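Final report, Capstone Project B
Teaching a simulated arm by remote control
Group members: Vesela Omerović, Yoshinori Nomura

1. What we set out to do

Goal was to find out if two students with no robotics background could drive a simulated arm well enough that the recordings were worth training on. The arm is controlled by a person, the person does the job, the computer logs everything, then a small network tries to copy. Learning from demonstration, basically. The original plan had three tasks in it. We cut it to one in week four (see section 6).

The task: start from a random pose, bring the gripper up to the target, stop close to it with the fingers open, hold still for a second. No grasping in the final version.

2. Setup

Simulator was Zilluveo, the student licence. Room layouts came with it and we didn't model any of them ourselves. Remote control was a Gemia hand controller, six axes plus a trigger for the fingers. Training ran on the lab machine everybody calls Tuominen, shared with two other groups, so most of our runs started after 9 pm.

The camera is fixed to the wrist and looks out past the fingers. We also had a room camera to begin with but dropped it because the files got too big and the operator never looked at it anyway.

3. Collecting the demonstrations

Yoshinori did the first batch, Vesela did the second, then we swapped and redid the ones that were rubbish. 246 recorded in total. We threw out 78 of them. Reasons for throwing out: controller drift, operator forgot to press stop, arm went into a joint limit and sat there shaking, one whole afternoon where the gripper trigger was mapped backwards and we didnt notice.

Steering off the wrist view is harder than it sounds. When the gripper points up you lose the floor and most of the walls, and left and right get muddled as soon as the wrist rolls. Vesela's trick was to pick one straight line in the room and keep it at the same angle the whole way. Yoshinori just went slow. 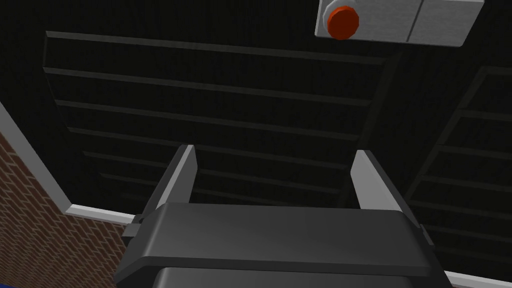
Depth was the other problem. The wrist view is flat, so you can't really judge how far off a surface is until you're nearly on it. In the early demos both of us stopped way short, then crept. That creeping ended up in the data and the network learned it beautifully. We went back and trimmed the slow parts by hand, which took most of a weekend and is not somthing we'd reccomend.

Things that helped:
- lower speed setting on the controller for the last part of the move
- calling out "start" and "stop" so the other person could do the key presses
- resting after 18 demos, hands get tired and the paths get wobbly

4. Training

Behaviour cloning. Input is the wrist image plus joint angles, output is the next joint velocity. Trained for 200 epochs, nothing fancy. We tried adding the last few frames as extra input. Made it smoother but it also got stuck more often, so the final version uses a single frame.

First model was trained on Yoshinori's demos only. It moved like him, slow, with a little pause before turning the wrist. Mixed data was better at getting unstuck but the paths were less tidy. Our styles are pretty different and the network sort of averages them, so where one of us went left around something and the other went right, it would head down the middle.

5. Results

Short version: works when the start pose is near ones we demonstrated, falls apart when it isn't. Starts with the wrist rolled far over were the worst. The arm would wander off toward a corner and stay there. Holding still at the end was also weak, lots of small jitter, probably from our own hands in the recordings.

We wanted a proper comparison with the scripted planner in the simulator but ran out of machine time. There's a half-finished plot in the appendix folder, please ignore the axis labels.

6. What went wrong / changes to plan

The Nuvisen tracking glove we'd booked was on loan to another group until June, so moving the arm with your own hand never happened and everything was done on the controller. That's why the hand-guided section from the proposal is missing. Cutting from three tasks to one was our supervisor's advice and it was right, we should of done it in week one.

Log files from the first two sessions have the wrong time stamps. Fixed in the later ones.

7. If someone picks this up

Record fewer demos and vary the start pose more. Agree on a route before two people start driving. Check the trigger mapping every single session. Keep the raw files, we overwrote some when trimming and couldn't get them back.

Code and cleaned demos are in the group folder, read the notes file first as the folder names make no sense.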